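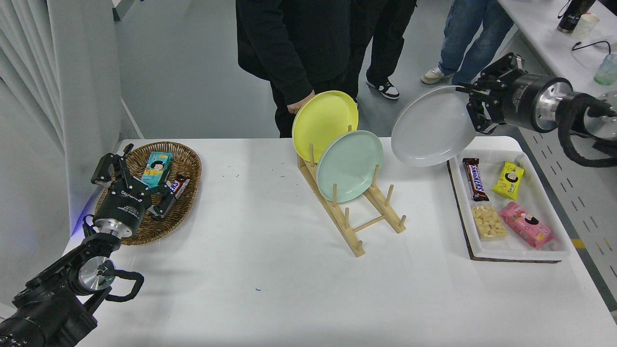

Snack and Kitchen Supply Shares at Vatside: Frequently Asked Questions

Last updated Apr 13, 2018

What is the snack share?

It is a monthly order of packaged snacks, coffee, tea and basic kitchen supplies, bought in bulk and split among the tenants of the Vatside building who sign up. You pay one flat fee per desk and we do the ordering.

Who can join?

Any tenant with a current lease or desk agreement on any floor. Short-term desk renters can join if they have at least one full month left. Visitors are welcome to have a coffee, but please don't send them home with a bag of chips.

How much does it cost?

The fee is $16 per desk per month. It is added to your regular invoice and shows up as "Kitchen share." There is no sign-up fee.

What does the fee cover?

Coffee, tea, milk, sugar, a rotating set of snacks, paper towels, dish soap and sponges. It does not cover catering, bottled water for meetings, or alcohol.

Can I join partway through a month?

Yes. If you join in the first half of the month you pay the full fee. If you join in the second half, you start paying on the next invoice and can use the kitchen in the meantime.

How do I cancel?

Write to Priya Escobedo at the front office at least 7 days before the end of the month. Cancellations received after that take effect a month later.

Where does the food come from?

Dry goods and candy come from Fosonness, which delivers to the loading door on Vaher Street. Coffee comes from Distel. Milk is bought at the grocery store across the street when it runs low.

Can I request something?

Put it on the request sheet inside the pantry door. Write the name of the product, the size if it matters, and your desk number. Requests are read before each order. Fosonness does not carry everything, and items that cost a lot more than the rest of the order will be turned down.

My request was ordered once and then disappeared. Why?

Anything still on the shelf when the next order goes in is usually skipped that month. The seaweed crackers fell into this group. You can ask again after two orders have gone by.

Do you have options for people with allergies?

Yes, but the kitchens are not allergen-free. Products with nuts are kept on the bottom shelf of each pantry. Please leave them there, and do not pour loose nuts or trail mix into shared bowls. If you have a serious allergy, talk to Priya before you join so she can tell you what is normally in stock.

Is there anything for people who don't eat gelatin or meat products?

Most of the order is fine. Gummy candy is the usual exception. Check the label on the carton, and if the carton has been thrown out, ask at the front office for the last order list.

Can I take snacks back to my desk or studio?

Yes. Take what you plan to eat that day. Unopened cases stay in the pantry.

Can I keep my own food in the kitchen?

Each refrigerator has 2 shelves for personal food. Label it with your name and the date. Unlabeled food is thrown out when the refrigerators are cleaned at the end of the month, container included. The freezers are small, so one item per person.

Who washes the dishes?

You wash what you use. Racks are for drying only, so put things away once they are dry. Mugs left in the sink overnight go into the gray bin under the counter, and you can get yours back from there.

What happens if something runs out early?

Snacks are not reordered before the next delivery. Coffee is. If you open the last bag, send a note to the front office the same day.

The coffee machine on the third floor is leaking. Who do I tell?

Ulises Tapia handles repairs for all kitchen equipment. Turn the machine off at the wall, put a towel under it and leave a message with the front office. Please do not take the water tank apart.

Will the fee go up?

It will be reviewed in June. If it changes, members will get a notice with the invoice before the new price starts, and you can cancel without the usual waiting period.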